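Feb 11, 2019

Long day with the cloth again. My wrist is tired, so I write this with the notebook on my knees and the letters are not beautiful.

I came to the Jarness apartment early, before the others. The key sticks in the lower lock and you must lift the door a little with the foot. I made tea, opened the curtain for the light, and put the task list on the kitchen table. The plan for today was 20 good examples of one task: take the green cloth from the bed, lift it, lay it flat on the sheet, let go. In my head it is a task of half a minute. With the gripper in my hand it is a different thing, even after all these weeks.

The first examples went badly. I was holding the cloth too near to its middle, and when I lifted, both sides fell down and closed over each other like a bag. Then to open it again I had to pinch one layer only, and the fingers always took two. I did this 4 times before I stopped and drank my tea, which was already cold. Chepkoech Khaemba called from Temba at that moment, as if she knew. She asked how it was going and I told her the truth. She said to keep the failed ones, but to mark them as failed, because the model should also see how a cloth behaves when a person is stupid with it. She did not say "stupid." I add this word myself.

After the call I changed my way of doing it. I look first for a corner, and if there is no corner on top, I pull at the nearest fold, slowly, until one comes. The pull must be slow because of the camera. When I hurry, the picture smears and the people who label it cannot say where the edge of the cloth is. They wrote to us about this in December, a long and polite letter, and I had a bad conscience for a whole evening. I am better now, but when I lift the cloth I still have the habit from home, where you shake a towel in the air to make it straight. My grandmother did it with a loud noise, on the balcony, and everything that came to the line was shaken first. It is hard to take this out of the arm.

Before lunch I looked through some of the material on the laptop. I stopped at one moment from the green cloth task and kept it open for a long time, trying to decide if I should count it or throw it away.

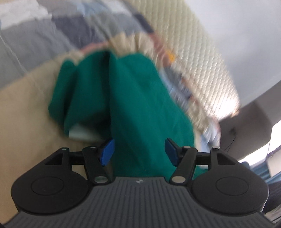
Green cloth, fingers open. Top of the cloth blurred, I moved too fast again.

I kept it in the end, with a note. The fingers are sharp and the blue pads are easy to see, and Chepkoech always says that the pads are what she looks at first. If you can see both pads and the space between them, you can know what the hand is doing. The cloth is another matter. The upper part is only streaks, and the quilted thing behind is streaks too. There is also a small piece of white under one fold, and I spent too many minutes asking myself what it is. I wrote "white fabric, unclear" in the note. It is better to write unclear than to write something nice and wrong.

The room looks crooked in almost all my recordings. I know the reason, I turn my wrist to the side when I reach over the bed. At the beginning I wanted to correct it and hold everything straight, like a waiter with a plate. Chepkoech told me to leave it. People reach in many ways, she said, and if all of us hold the tool like waiters the robot will only learn to be a waiter. I liked this very much and wrote it on the inside of the notebook cover.

For lunch I had bread and the rest of the lentils. The neighbor on the stairs asked me if I am the cleaner of the apartment, because she sees me always with towels. I said that I fold things for a computer. She looked at me kindly and told me that her building was finished in 1974 and that in all this time the elevator has not worked correctly, so maybe the computer could repair it. I promised to ask.

The afternoon was better. The light came from the window side and I found a good rhythm: place the cloth, bunch it up, count to three in my own language, start. I must bunch it differently each time, and this is more difficult than it sounds. The hand wants to make always the same mess. I tried to throw it with the left hand, then to drop it from high, then to push it together against the gray blanket. Once it fell down behind the bed and I had to go under with the broom. There I found a pen from Kistora which I believed was lost. So the day had a profit.

What I notice, and want to remember for the report: it is not the grabbing that is hard. The grabbing I can do now almost without looking. The hard part is to let go. If I open the fingers too early, the edge springs back and makes a new fold. If I open them too late, I pull the whole cloth with me when I go away. There is a small place between these two, and I feel it in the trigger before I can explain it. I tried to put it in words for the instruction sheet and wrote three sentences, and then I crossed out all of them. Maybe this is why they want examples and not sentences.

I also tried 2 examples with the eyes almost closed, only to feel. Not for the data, only for me. They were terrible and I deleted them.

Tosota wants the next group of tasks to be pillowcases. I saw the message when I was packing. A pillowcase has an inside and an outside, and I am already afraid of it. With a cloth you can always begin again from any corner, but a pillowcase must be opened, and I do not know how I will open it with one hand and two pads. Chepkoech writes that she will come and we will try it together, she with the second gripper. I am glad. It is a quiet work when you are alone, and I begin to talk with the laundry.

I finished all 20 when it was getting dark. Some of them are really nice, I think – the last one is the best, the cloth went down in one movement and the corner lay just where I wanted it. I was so pleased that I forgot to press stop, and so the recording goes on while I walk to the kitchen and wash my cup. I will cut this part tomorrow.

Things for tomorrow: charge both batteries, buy tape, wash the green cloth because it has now tea on it. Ask for a softer handle or at least something to put around the one we have. Answer the labeling people. Call my sister, who has called me already two times and will think that I am sick.

The wrist is warm on the outside, near the small bone. I put some cream on it and I will write with the other hand if it is necessary – but then I will not be able to read it myself.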